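A Thursday Evening at the Uverov Shared Workshop

On 7th July I went to the open evening of the Uverov shared workshop, and I promised to some people on the forum that I will write down how it was. English is my third language, so please be patient with my sentences.

The workshop is in the back part of the old Valente furniture factory. If you come by tram, you must get off at the last stop and walk along the wall until you see a green door with a paper sign. I walked past it two times. Inside there is a long corridor with bicycles, then a kitchen, then the wood room, and after the wood room you come to the electronics room, where I spent most of my evening.

The visit was free, but there was a box for donations. They also gave each visitor a sticker to put the name on. The pen was almost dry, and my name looked like a scratch.

I should say first why I went. At home I am building a small arm on my kitchen shelf. It has cheap servos and printed parts, and it can lift a tea bag and also drop it. I wanted to see how people do it when they have more space and more experience, and to ask questions which are difficult to ask in writing. I also wanted to look at the wood room for my wife, who would like to make a bench.

The wood room I can describe quickly. It is clean, it has a good band saw, and you need a half-day course before you may touch it. The next course is in August and it was already full. They put us on the waiting list.

In the electronics room the members are building a table robot which they call Pusten. They have worked on it for 3 years, mostly in the evenings. The job of Pusten is to clear a work table: it should take the things that people forget and put them in the correct bin. The members keep a list of everything they spent, and the list was hanging by the door. The total was 1,221 euros. I expected much more. One member told me that the biggest part of it was motors, and that they burned two of them in the first winter through a mistake in the wiring. He told it with a smile, but I think it was not funny at that time.

They let us stand close while the arm was switched on, only behind a line of tape on the floor. The emergency button was given to a visitor to hold, a girl of maybe ten years, and she took it very seriously.
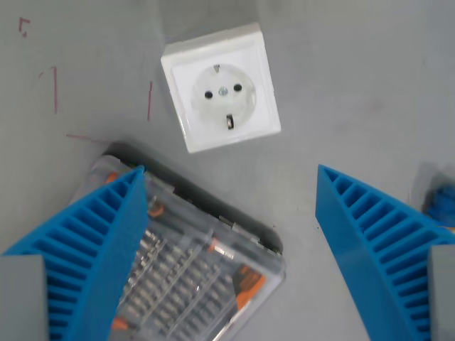
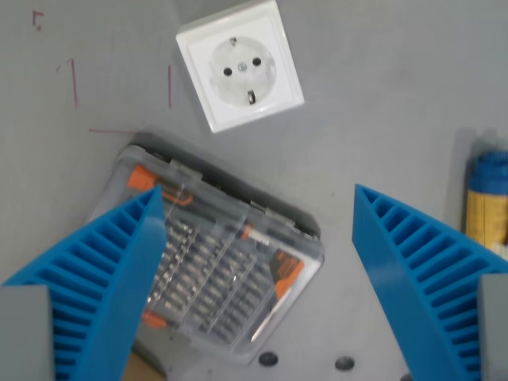
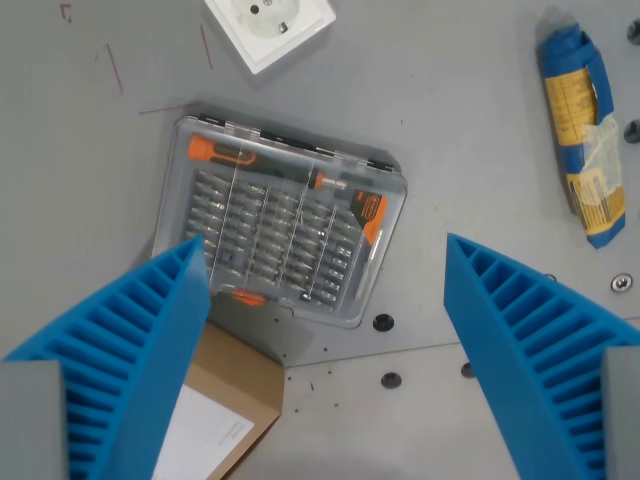 My main question was about the fingers, because on my own arm this is the weakest point. I use two flat pieces of plastic with rubber glued on them. They hold a cube very well and they hold nothing else. The ribbed blue fingers on Pusten are of the kind which bends around the thing it presses. I was allowed to press one with my thumb when the power was off, and it is softer than I imagined. The members print them from flexible filament, and it took them 5 tries to find the right thickness for the ribs. If the ribs are too thin, the finger folds to the side, and if they are too thick, it is the same as my flat plastic. The clear case with the screwdriver bits is, they explained, a difficult thing for the program. The lid is transparent and shines, so the camera is sometimes more interested in the bits than in the box around them. For the white socket they have less trouble, but it is thick, and the jaws must be opened wide before they come down.

I asked also about the reddish lines drawn on the table. They are for putting the things back in the same area between the tries, so that two evenings can be compared. I liked this because it costs only a marker. At home I use coins for the same purpose and I always move them with my sleeve.

The software part I understood only by half. They use a small program called Fodar, written by the members themselves, which decides how the wrist should turn before the fingers go down. For a thing that lies diagonally this is most of the work. They showed the code on an old laptop with a broken hinge, and I took notes, but now I can not read all of them. They said the code will be shared when it has comments. I asked when it will have comments and they laughed.

There was also a short talk in the kitchen about safety at home. Two advices I wrote down: put a fuse on the motor supply, and never test new code with your face near the arm. The second one I have broken many times.

Some practical information for those who want to go. The room is small and gets warm, so take a light shirt. Membership can be paid by month, and you can try 3 evenings before you decide. The coffee is strong and the milk was finished early. The green door closes at ten, and after this you must leave through the yard, where the lamp does not work.

Since the visit I have ordered one roll of flexible filament. My first finger came out of the printer with many strings, and the ribs on one side are not joined to the wall. I will print it slower on the weekend and put the settings in the forum thread.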